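Kadri Zariņš plays the long set

The second Jollenetti record was made in a flat above a tyre shop in Vaher, mostly after ten at night when the compressor downstairs was off. Kadri Zariņš recorded the vocals in a wardrobe and the drums in the stairwell. She sent the files to Stakum, the label that put out her debut, and expected to be told to do it all again in a proper studio. They pressed it as it was.

It suits her. Zariņš writes slow, heavy dance music with singing on top, and the stairwell gives the kick drum a long tail that no plug-in quite manages. The single, "Jinlow", runs at 182 beats per minute but the bass moves at half that, so you can dance to it either way. Most of the crowd at the album launch in January picked the slower option.

"I don't write for the peak of the night," she says. "I write for when the coats are going on."

There were 30 copies of the first cassette, and she still has 2. The new album has sold out one vinyl run already and a repress is due before the summer dates.
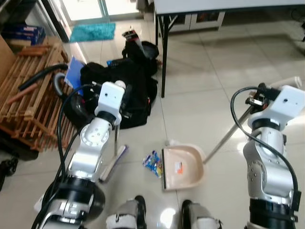
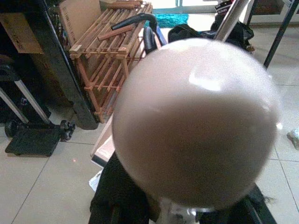 Her live show has grown from a laptop and one synth to a three-piece, with a drummer and a second keyboard player. Load-out still falls to the band, and most nights Zariņš is the last one to leave before the venue locks its doors. She says she gets her best bass lines then. The next date is Saturday, doors at eight, with Zariņš on from half past nine.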